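The case for publishing the test method

Consumers are told a great deal about how household goods perform and very little about how the performance was measured. A worktop is "highly scratch resistant". A pan coating is "five times tougher". A chopping surface is "kind to knives". Each of these is the result of a test, or ought to be, and a test consists of a specimen, a tool, a load, a speed, a number of passes and a rule for deciding when to stop. Leave out any one of them and the figure at the end can't be checked. My argument is that manufacturers of kitchen surfaces should be required to print the method beside the claim, in ordinary type, and that retailers should decline to repeat any claim that arrives without one.

I spent most of my working life in a materials laboratory, the greater part of it on coatings and filled polymers, and I have written more scratch reports than I would care to reread. The difficulty with scratching is that it isn't a property of a material in the way that density is. Density can be measured on a Monday in one building and on a Friday in another, and the two figures will agree to as many places as the balance allows. Scratch behaviour belongs to a pair of materials and the conditions under which they meet. Change the radius of the stylus and the ranking of two surfaces may reverse. Change the temperature by the difference between a store room and a kitchen in use, and a thermoplastic may yield where it previously cracked.

Then there is the matter of what is counted. Some laboratories record the load at which a mark first becomes visible to an observer under a stated light. Others record the load at which the coating is breached. Others measure the depth of the groove. These are three separate quantities. They can be related for one material by patient work, but there is no general conversion between them, and a sales sheet that quotes "10 newtons" without saying which of the three it means has given the reader a unit and nothing else.

Visibility is the most troublesome. A groove of fixed depth will show strongly on a dark matt surface and may disappear on a pale one with a pattern in it. The mark scatters light, and the eye judges it against whatever is next to it. It follows that a dark board can look worn out while remaining perfectly sound, and a light one can be deeply cut and still look respectable from the doorway. Buyers return the first and keep the second. In hygiene terms, if depth is what matters, they may have it the wrong way about.
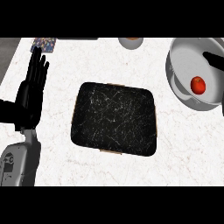
The trade knows this well. When Sendetti brought out its range of composite boards, the leaflet gave a "surface durability score" of 7 out of 10. I wrote to ask what the scale was. The reply, when it came, was courteous and explained that the score combined scratch, stain and heat performance according to an internal weighting. I asked for the weighting and was told it was commercially sensitive. I don't think anyone at Sendetti was being dishonest. I think a number had been produced for one purpose, probably to rank development samples against each other, and had then travelled to the packaging without its footnotes. That happens in every industry that has both a laboratory and a marketing department.

A composite score of this kind has a further defect. Suppose a board does very well on stain and heat and poorly on scratch, and another does moderately on all of them. Given a suitable weighting they receive the same score. The person who never puts a hot pan on a board, and who chops daily, has been told that the two are equal when for that person they are far apart. The separate results existed at some stage. They were added together and thrown away, and the buyer would have been better served by having them left alone.

Three objections are usually raised against disclosure, and they deserve an answer.

The first is that the public wouldn't understand a test method. Some wouldn't. Most people don't understand the test behind a tyre label or the energy rating on a refrigerator either, and they benefit from it all the same, as the people who do understand can check it and complain. Rodica Oprea, with whom I shared an office for a number of years, used to say that a published method has perhaps two readers in a hundred and that those two keep the other ninety-eight safe. I would put the proportion lower, but the mechanism is right. A claim that can be repeated by a competitor tends to be made with care.

The second objection is cost. Here I have some sympathy, within limits. Full testing of a new surface to a recognised standard, with proper replication, is not cheap for a small maker. But I am not asking for more testing. I am asking that testing which has been done, and is being used to sell, should be described. If no test has been done there is nothing to describe, and the claim should come off the box. A firm that can afford a colour sleeve for its product can afford four lines of text on the back of it.

The third is the serious one. Critics say that a published method will be designed to. Once everyone knows that the stylus is a certain radius and the load a certain load, products will be made that survive precisely that and fail at anything else. This has certainly occurred in other fields. It is an argument for choosing the method well and revising it at intervals. I can't see that it is an argument for secrecy, under which each firm designs to a private method of its own choosing and gets whatever answer it likes.

Irina Matei has put forward a more modest scheme in a paper that circulated among a few of us last October. She would leave the choice of test to the manufacturer but require a standard form of words: tool, load, number of passes, criterion, number of specimens, and the spread of the results. I was at first inclined to think this too weak. On reflection I believe it is the better proposal, chiefly for the last item. Spread is almost never reported in consumer literature. If a surface survives an average of 599 passes but individual specimens failed anywhere from a small fraction of that to several times as many, the average is of no use to a person who is buying one board. They aren't going to receive the average board. They will receive one from the pile.

My single reservation about the Matei form concerns the number of specimens. She allows any number so long as it is stated. I would set a floor. With two specimens a spread can be calculated but hardly deserves the name, and a statement which looks complete may reassure people more than a gap would. She and I have exchanged letters on this and haven't reached agreement. Her view is that a stated "2" will embarrass a firm into doing better. My own experience of firms is less encouraging.

It is worth recording that one retailer has already moved. Prevgate now asks its suppliers for the method behind any durability claim before the wording is allowed on its own shelf labels. The labels have become duller. "Ultra tough" has gone in most cases and been replaced by thickness and material, facts that can be confirmed with a ruler and some patience. I bought a board there before Christmas and for once knew what I was buying. Flullero, by contrast, still sells the same article with a picture of a diamond on it.

What should a buyer do in the meantime? Ignore scores out of ten. Ask the shop for the data sheet and note whether one exists. Where a number is given with a unit, look for the tool and the criterion, and treat the number as decoration if they are missing. When comparing wear at home, run a fingernail across the marks as well as looking at them: a mark that catches the nail is usually a groove of some depth, while one that doesn't may be little more than a burnish. The test is crude and I would not defend it in a report, but its method is at least fully disclosed.

Letters on this subject may be sent to the editor in the usual way. I would particularly like to hear from anyone who has obtained a written test method from a manufacturer of worktops, with or without the spread.

2018-01-31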